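The repair shop that keeps a town's computers going

Trirunley lost its last electrical shop nine years ago. When a kettle or a laptop stopped working, people drove to the retail park or ordered a new one online, and the old one went in the garage. Shirin Kiani had three dead computers in hers when she decided to rent the former shoe shop on the corner of the market square.

Khosravi Repairs, named after her grandmother's family, opened on Monday, October 31, 2022. It has a counter, two benches and a back room lined with shelves of spare parts. Kiani had spent most of her working life looking after office machines for an insurance firm and had savings to cover the first months' rent.

"I thought it would be mostly phones," she says. "It was desktops. People had kept them in cupboards for years and they wanted the photographs off them."

By the following May the shop had taken in 589 items. Kiani keeps a paper ledger and writes every one down, with the fault and what she charged. Most jobs cost less than £40. A failed power supply is the commonest entry, followed by full hard drives and fans blocked with dust. 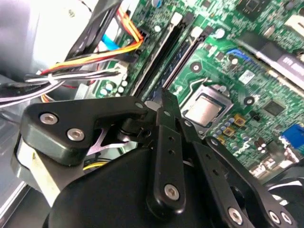 The difficult part of the business is deciding what is worth mending. A computer that is 5 years old will usually do everything its owner needs once it has more memory and a new drive. An older one may run well enough but no longer get security updates, and Kiani will say so before she takes any money. She turns away several jobs a month on those grounds.

Rostam Shokri joined her in the second year. He came from a hi-fi workshop that closed, and he takes the soldering work, along with radios, amplifiers and the occasional sewing machine. He would like manufacturers to publish their wiring diagrams again. "My first amplifier had the whole circuit printed on a sheet inside the lid," he says. "Now I might spend a morning working out what one part does."

Parts are the other worry. Kiani buys used boards and drives from Jondden, a dealer that strips old office machines, and tests each one before it goes on the shelf. Prices have crept up, and postage on a single small part can cost more than the part.

The lease comes up for renewal next spring and the landlord wants another £300 a month. Kiani has asked for a longer term in return. In the meantime the shop opens four days a week, with Wednesday mornings kept for people who want to sit at the second bench and learn to do the job themselves.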